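Drying trays: all bamboo, or the ones with a plastic rim?

plotness_pam
My old bamboo tray finally gave out after 10 years of apple slices and chilies, and I'm a bit sad about it, silly as that sounds. I'm tempted by the kind with a plastic rim and spokes. Does anybody here use one for drying fruit?

Onitz50
I do, and I love mine! Bright yellow, the mat is a nice tight zigzag weave, and the spokes hold it in place so I can carry a load out to the porch without it folding up on me (my all-bamboo one used to do that every July). 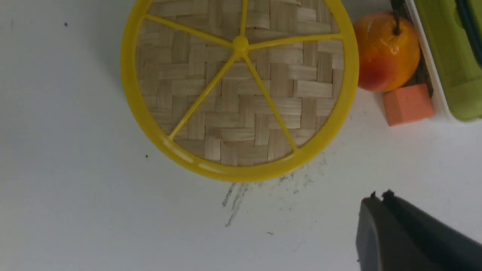 Reply 3 – skaltville_gran
Pretty, but I'll have to disagree with my friend up there. Fruit sits crooked over those spokes, and I like my slices flat. Give me plain bamboo any day – mine came from my mother and I wouldn't swap it for 100 new ones.

Reply 4 – Faustino Tapia
I lay my slices in the wedges between the spokes and it works fine for me, though you do lose a little room. Brush the weave out well before you put it away, Pam, and let it air overnight.

plotness_pam
Thank you both, and you too, Gran! I think I'll try the yellow one for the apples and look for a plain one for the chilies.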